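Kusum Sengar's house rules for a home helper robot, last gone over 21st February

I get asked a good deal how we keep things civil between ourselves and the Nenik, so I finally wrote the rules out properly. We try every one of them in the practice model of the rooms first, which I warmly recommend - a rug costs you nothing in there.

**Doors.** Pick a position for each inside door before a run and leave it be. Ours are either open or shut, and halfway is the one thing I won't allow on a working day. If you want a door open while you rehearse a route, have it open on the real day too.

**Tabletops.** Small dark things like remotes get a home spot, well back from where the arm sets its load down.

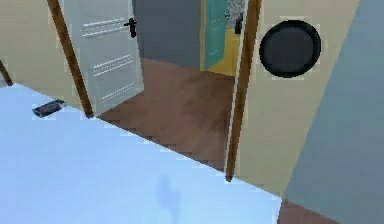 How much clear space should you leave on a surface where the arm puts things down?

Leave 300 millimeters on every side of the item, and a bit more if it's tall or tippy. I cut a square of cardboard to that size and keep it in the drawer with the dish towels.

**Floors.** Now this is the long one, sorry! Walk the room before you press start and pick up anything lying flat, because flat things are easy to miss from standing height. Anything that can roll goes in a basket. Chairs on casters should be pushed in and left alone until the run is over, and please take clothes and cloths off the seats. Rug edges want a look too - if a corner has curled, weigh it down overnight with a few cookbooks.

**Walkways.** I keep 800 millimeters between furniture on any route the robot uses. The Stavetti base will squeeze through less, but then there's no room left for me and my coffee.

**Plants and ornaments.** Mark them as "do not touch" in the room map, even if they've never been bumped. 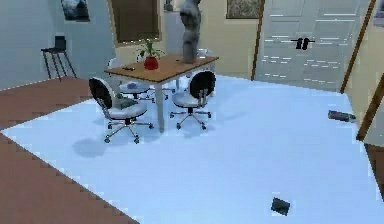 *Practice room with the table, chairs and rug, and a few things still to pick up off the floor.*

**Stopping.** Everybody in the house should know the stop word and where the button is, visitors included. We test both every 8 runs and jot it on the calendar by the fridge. The next full going-over is in July.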